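Plerkon Flanstead 2
Mid-size Android phone with a two-day battery

Page last updated Saturday, September 17, 2022

The first Flanstead was a phone people bought for the battery and then put up with for everything else. The screen was dim outdoors, the speaker buzzed, and typing on it always felt half a step behind. Plerkon has kept the big battery and gone after the rest of that list, and the result is a phone we've really enjoyed having around the shop!

It sits in the middle of the range, above the Swanepoel (the small one) and below the Kultville, with its extra zoom lens and glass back. If you want one phone that does the everyday things well and lasts the weekend away, start with this one.

Screen

The display is an OLED panel this time, and it is a big step up. Blacks look black, text is sharp, and you can read a map in full sun without cupping your hand over it. Scrolling is smooth in the apps we use most. There's an always-on clock too, which is switched off when the phone arrives - you'll find it under Display, then Lock Screen.

The front glass is flat all the way across. We like that a lot, partly for typing and partly for screen protectors, which go on in one try and stay put at the corners.

Battery and charging

Plerkon says up to 37 hours of mixed use. Riaan Steyn on our phone desk has been carrying one since May and charges it every second night, with maps running on the drive to work and podcasts most of the afternoon. Heavy gaming will bring that down, of course, and so will using it as a hotspot.

Charging is by USB-C. The cable is in the box but the wall plug is not, so have one ready or add one to your order. There is no wireless charging on this model (the Kultville has it).

Camera

There are two cameras on the back, a main one and a wide one. The main camera is lovely in daylight, with natural skin tones and plenty of detail in grass and brickwork. Indoors it's good as long as people hold fairly still. The wide camera is softer toward the corners and we'd keep it for landscapes and big group shots.

The shutter is much quicker than on the first model. Double-press the power button and the camera opens from a locked screen, gloves on or off.

Speed and software

It comes with Android 12 and very few extra apps, and the ones you don't want can be removed. Memory is generous enough that a music app, a map and a dozen browser tabs all stay open together. We had one hiccup early on, with Bluetooth dropping in the car, and the first system update cleared it up.

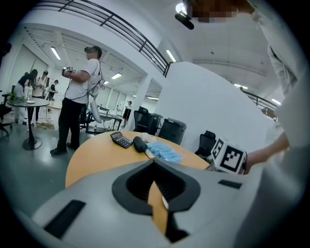
Calls, SIM and storage

The tray holds two nano SIMs, or one SIM and a memory card. You can't have all three, so think about that before moving over a work number. Call quality is clear and the earpiece goes properly loud, with none of the buzz from last time. And yes, there is still a headphone jack - it's on the bottom edge, beside the charging port.

In the box

Flanstead 2 phone
USB-C cable
SIM tool
Clear soft case
Quick start booklet

Colors

Slate, sand and dark green. The green is our favorite by a mile, and it's also the one that hides fingerprints best.

Delivery and returns

Orders placed before 2 pm on a working day go out the same day. Unopened phones can come back within 12 days, opened ones within 7, with the cable and case included. Please sign out of your Google account before you send a phone back to us.

Cases for the first Flanstead do not fit this one, as the camera bump has moved.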